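Support ticket: Member library, catalog and loans
Opened: September 2024
Status: Pending

A member reports that 14 titles from the Mangundap reading list are missing from her saved shelf in Dutero. Most are essays and literary criticism. The loan history is intact, and the books can still be found by author.

Staff confirmed the report on a second account. The titles were moved to the Riltex collection in June, and the saved shelf continues to refer to the former shelf numbers.

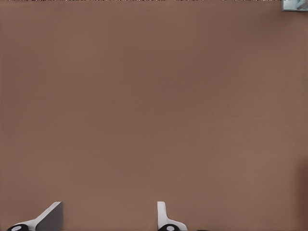 Danang Wattimena
Catalog Support, Dromulum Library Services

The shelf was rebuilt for both accounts. All but three titles returned. The remaining records carry two entries each — one for the translation and one for the original — and must be merged by hand.

Members are asked not to delete their saved shelves, as personal reading notes would be removed with them.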